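Barroso Bath Vanity: Gallery

Project pages / Bathrooms / Storage

The Barroso bath was fitted out in October as part of a full interior refit of a second-floor apartment. The room is narrow, and the shower takes up most of one side. Storage had to go under the counter. The owners had ruled out wall cabinets early on, so the vanity was drawn with a flat upper front and a deep drawer below it.

Cabinet work is by Brutness. The drawer runners come from the Astar range and have a soft-close stop in the last part of the travel. Stone was cut and edged off site by Ustness and set in one visit, on a Saturday. Total budget for the vanity, including stone and fitting, was around 3000 dollars.
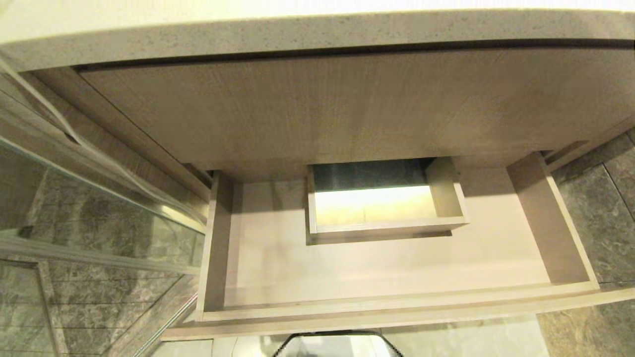

Drawer interiors on this job were kept in the same pale beige as the box sides. A darker lining was priced and dropped. The drawer is open with nothing stored in it, and the small inner tray can be seen toward the back, slightly right of center. It is a shallow rectangular box in the matching finish. We use the tray for items that would otherwise slide around on the drawer floor: hair clips, razor heads, small tubes. Towels and bottles go in front.

The counter edge is rounded along the front. A square edge was drawn first and changed at the sample stage. The gap between the stone and the front below it is kept thin and even, which took two rounds of adjustment on the upper front. Adjustment is by cam screws inside the cabinet and needs only a flat screwdriver.

Clearance was the main planning issue. With the shower this close to the cabinet, the drawer position was fixed before the glass was ordered. The fitter's check was to run the drawer 100 times before the silicone went on. 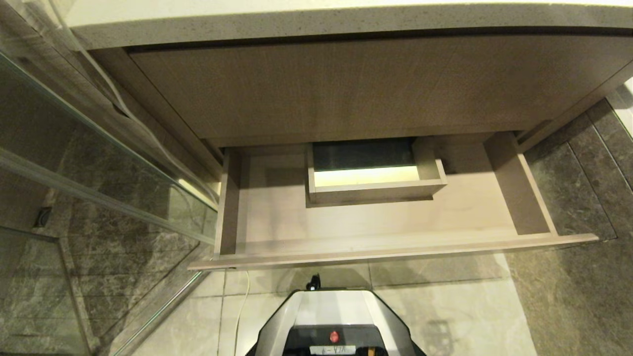 Taupe wood-grain front, speckled beige counter, dark gray marble tile to the right of the vanity.

Notes on the finish

The grain on the fronts runs vertically. Fronts should be wiped with a damp cloth and dried along the grain. Avoid scouring pads and anything with bleach in it. The drawer floor can be cleaned the same way.

Stone is sealed on delivery. Reseal every 14 months or when water stops beading.

Lead time for this front finish is currently 8 weeks. Sample chips are held at the showroom counter and can be borrowed over a weekend.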